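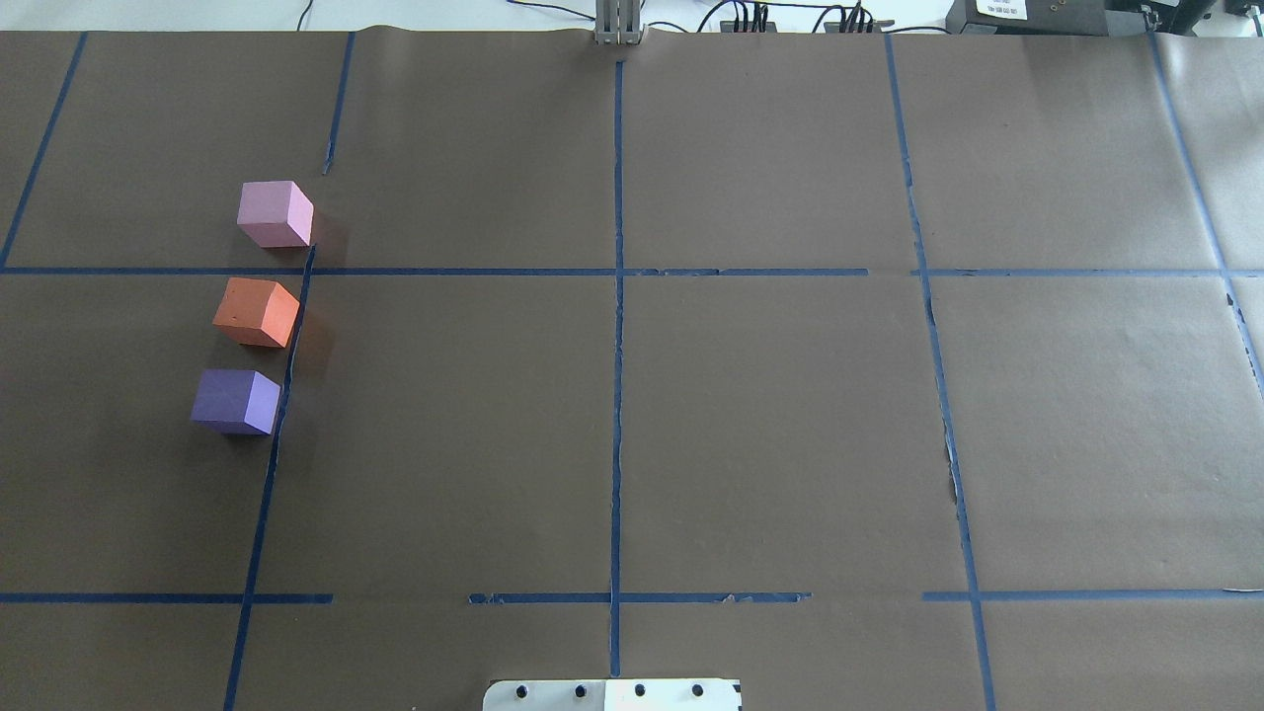 Stalten Tabletop Collection Kit

Part of the Nuron data collection line

The Stalten kit is a bench-mounted recording station for gathering pick-and-place and sorting examples. It covers the work surface, the objects, the camera mounts and the recording software. The arm and gripper are supplied by the customer or ordered separately from Nuron. Recorded episodes are written in an open layout that can be read without Nuron software.

The kit is intended for labs and small engineering teams that need repeated demonstrations of short tasks with controlled starting positions. It is not rated for production use.

What is included

Work surface covering, matte brown paper, one roll
Painter's tape, blue, two rolls
Foam cube set, mixed colors
Head camera bracket and side camera bracket
Layout template, printed, full size
Kaijage recorder software, single-station license
Foot pedal for episode start and stop
USB drive with sample episodes and calibration files

What is not included

Robot arm, gripper, base plate, cameras, table, recording computer. A list of arms tested with the current recorder release is available on request.

Work surface

The paper is laid directly on the table and taped down at the edges. A matte covering was selected over a printed mat for two reasons. It gives low glare under overhead lighting, and it can be replaced in a few minutes when it becomes marked or creased. Where the table is wider than the roll, sheets may be overlapped. Keep the seam away from the cells used for placement, as cube edges can catch on it.

The grid is made from strips of painter's tape and divides the surface into large rectangular cells. Cells are used to assign start and goal regions. They are not a measuring scale, and the recorder does not read the tape. Position data comes from the arm's joint readings and the camera calibration.

Small gaps and frayed sections in the tape do not affect recording. Replace a strip when it lifts far enough for the gripper fingers to touch it. If the look of the grid changes during a collection run, enter a surface note in the session log so that episodes from before and after the change can be separated. Some teams leave worn tape in place on purpose to add visual variation. This is supported, but the note should still be entered.

Objects

Foam cubes are supplied in several colors, including pink, orange and purple. All cubes in a set are the same size. Foam tolerates a poor grasp without damage to the object or the fingers, and a cube that is dropped stays close to where it lands.

For the column start layout, three cubes are placed in one side column with a small gap between neighbors, and the remaining cells are left clear. Cubes may be turned so that a corner faces the operator side. The recorder stores the layout name, the color order and the goal cell for each episode. It does not check the layout against the camera view. That check is done by the operator.

Camera placement

The head camera bracket holds the camera above and behind the arm base, looking across the surface toward the far edge. With the standard bracket height, the front edge of the base plate and the fingertips can both fall inside the view. Do not crop these out. The base plate edge is a useful fixed reference when comparing sessions, and the training scripts expect full images.

Even, diffuse lighting is recommended. Soft shadows beside the objects are acceptable. Hard shadows that move with the operator are not, and are the most common cause of rejected sessions in our own testing.

Cables and control boxes may sit on the table beyond the paper. They should stay in one place for the full session. Secure any cable that could slide onto the work surface.

Recording

The recorder captures camera streams, joint positions, gripper opening and pedal events on a single clock. The default rate is 30 samples per second for all streams. An episode starts on the first pedal press and ends on the second. A long press discards the current episode and keeps its number reserved, so that the count in the log matches the count on disk.

Each episode carries a task string, a layout name, an operator ID and a result flag. The result flag is set by the operator at the end of the episode. Failed attempts are kept by default and can be filtered at export.

Reference data set

The USB drive holds 472 episodes of a cube sorting task, collected on one station by Gil-soo Oh and Nour Qaisi. Of these, 51 are marked as failed and are included for filter testing. The reference set is provided to confirm that an installation can load, replay and export data. It is too narrow to be used alone for training a general sorting policy.

Setup

1. Bolt the arm base to the table and confirm that the plate is square to the front edge.
2. Lay the paper and tape down the edges.
3. Place the printed template, mark the corners, remove the template and apply the tape strips.
4. Mount the cameras and run the calibration routine.
5. Record three test episodes and replay them - the fingers should return to the same position over the paper each time.
6. Save the station profile.

Repeat step 4 whenever a camera or bracket is moved.

Known limits

The pedal driver does not support two stations on one computer. Export to the older Murkus format drops the surface notes. Side camera streams are optional, but cannot be added to a session after it has started.

Ordering and support

The kit ships as one carton. Replacement paper, tape and foam cubes are stocked as separate items and can be added to any order. Technical questions go to Joelle Hamdan, and quotations and license transfers to Kevin Giraldo, both through the Nuron contact form. Include the station profile file with any calibration question.

Page revised 7 April 2022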